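Wumon storage container, long size, orange: review

Filed under: Kitchen and utility storage

The long Wumon is sold as a general container for a kitchen, a laundry shelf or a garage. It is a plastic body with one rounded end, and a screw cap at the other end. The maker doesn't say what you should put in it. The shop where I bought mine had it between the flour bins and the cleaning supplies, and I have now used it for things from both of those shelves.

I was looking for something to replace the bags of dry goods and small hardware that keep sliding around in my cabinets. I had been using a Palma canister for rice and an assortment of old jars for everything else. The jars are heavy and the Palma is too wide for the narrow pull-out next to my stove. The Wumon is long and slim enough to fit that pull-out standing up, and it fits in the door of the upright freezer lying down. That was the reason I picked it over the Bukania stacking box, which costs less but needs a full shelf.

I paid for all of mine. I started with one, used it for a few weeks, and went back for three more.

First use

There is no assembly. You take off the label, wash the container, let it dry and fill it. The instructions are printed on the label and nowhere else, so read them before you start peeling. I didn't, and I had to go back to the store to read the care section off another one. It says hand wash only, no microwave, and keep away from stovetops and direct heat.

The plastic had a mild smell when I opened the first one. A wash with dish soap and an afternoon with the cap off took care of most of it. The rest was gone after a couple of days. The three I bought later had no smell that I noticed.

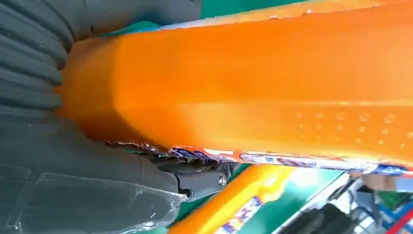

MESUM, 25th April. The orange is strong and the surface is glossy, with enough shine to catch whatever light is in the room. The plastic is slightly translucent. With the container close to a lamp you can make out how full it is, but you can't tell what is in it, so mark your containers if you have more than one. I put masking tape on the cap and write on that.

The raised dots are for grip and they work well enough. They are small round bumps in loose rows, and they run beside a faint ridge that goes lengthwise. With dry hands I don't need them. With wet or floury hands they help, as long as your fingers land on that part. Elsewhere the surface is smooth and a full container can slip. I would have liked the dots to go all the way around. The ridge is too low to do much for grip, but I use it to tell which way up I have the thing when I reach into the back of the freezer.

The label

My main complaint is the label. It is a printed strip in white, blue and red, stuck on with a glue that doesn't let go. I tried to pull it off in one piece from the end and it tore and crumpled. The part that came up left a gray sticky patch, and the part that stayed down was flat and tight and wouldn't lift with a fingernail.

What worked in the end was warm water with dish soap, a 20 minute soak, and then cooking oil rubbed into what was left. I wiped the oil off with a paper towel and washed the container again. Don't use the green side of a sponge. I did that on one of them and there is now a dull spot in the gloss that won't polish out.

If the look doesn't bother you, leave the label on. It holds up to hand washing for a while, though the edges start to lift and collect crumbs.

The cap

The cap is a coarse thread and closes in less than a full turn. It has a thin seal inside that you can pull out to wash. Getting it back in is fiddly the first time. It needs to sit in the groove all the way around or the cap won't go down straight, and if the cap isn't straight it isn't sealed.

I filled one with water, closed it and left it on its side on a baking sheet overnight. The sheet was dry in the morning. I then did the same with the seal left out, and it leaked right away. So the seal does its job and you need to check it after every wash. Spare seals are sold in a pack, but the store in Mesum didn't have any when I asked.

My one real problem with the cap was with powdered sugar. It gets into the thread and turns the last part of the closing stiff. Wiping the thread with a damp cloth fixes it. Rice, lentils, dried beans and pasta in short shapes gave no trouble. Spaghetti is too long to go in.

Filling and pouring

The opening is wide enough for a canning funnel. Without a funnel, expect to spill. The container won't stand on its rounded end, so you have to hold it or prop it in something while you fill it. I use a tall mug. In the pull-out it leans on its neighbors and stays put, but a single one with nothing next to it will roll.

You can stand it cap down when it is closed, and that is how I keep mine. The cap is flat and steady. The drawback is obvious when you go to open it, because you have to turn it over first, and fine powders pack down against the cap and then drop when you take it off. Give it a tap before opening.

Pouring is good. The rounded end leaves no corners for things to get caught in, and the last of the rice comes out without shaking. It makes washing easier too. A bottle brush reaches the end. My hand does not.

In the utility room

I keep one for wood screws and wall plugs and another for clothespins. The screws one gets knocked about the most. It weighs a lot when full and I wouldn't want to drop it on a foot, but it has been dropped on the concrete floor more than once and has a scuff near the rounded end and no crack. The color is useful in the garage. I can see it on the bench right away.

The clothespins one went outside with me last July, and I left it in the sun on the patio for most of a week. I couldn't see any fading. I can't say what a whole summer would do.

In the freezer

Fine for bread crumbs and frozen peas. The plastic gets harder when cold and makes a different sound when you knock it against something, and I handle it more carefully for that reason. I haven't had one split. The cap can be tight coming out of the freezer. Give it a minute on the counter.

I would not put soup or anything liquid in it to freeze. There is no fill line, and it would be easy to leave too little room.

Compared with the others

The Palma canister is better made. The lid is easier to open, it stands up on its own and the label comes off clean. It is also wider and it costs twice as much where I shop. For something you open every day, get the Palma.

The Bukania box is the one to buy if you have proper shelves. It stacks, it is clear, and the lid snaps on with one hand. Mine has not stayed airtight and I now use it for tea towels.

The Wumon makes sense for narrow spaces, for the freezer door and for anything that may get dropped. The long size comes in orange and green. There is a short size too, but I haven't tried it.

What I liked
Fits a narrow pull-out and the freezer door
Seals properly with the seal in place
Easy to empty and to rinse
Takes a fall

What I didn't
Label tears and leaves glue behind
Won't stand on the rounded end
Grip dots cover only part of the body
Spare seals hard to find

Score: eight out of ten for the container. I would take a point off if you hate peeling labels.

155 people found this review useful

Update: the store now has the spare seals, on the hooks by the register. They fit the long size. I bought one pack and haven't needed it yet.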